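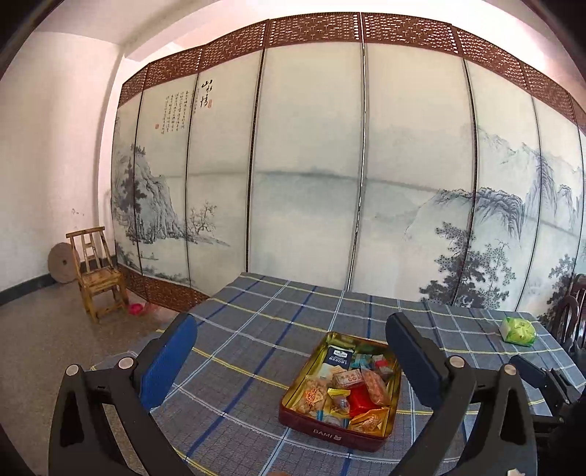 Foto: Archivo Galtow

El biombo del salón Clesetti

La ficha de alquiler lo llama «pieza de autor». Puede ser, aunque yo no he visto ningún papel que lo diga y 396 euros por fin de semana me parecen muchos por un paisaje a tinta repartido en paneles. La visita es de enero de 2020.

El conjunto: montaña con pinos a la izquierda, picos con niebla a la derecha y, en medio, casi todo cielo. El vacío es lo que mejor funciona - y lo que menos sale en el folleto.

Las letras: «山水情», con sus columnas de texto y sellos. De la traducción que prometía Foley, ni rastro.

La barca: diminuta, con una figura, al pie del monte. Merece acercarse.

El rincón: sillita baja de respaldo alto y una muela de piedra contra la pared. ¿Ambiente rural? Sobre terrazo no me convence.

En febrero vuelvo, a ver si bajan el precio.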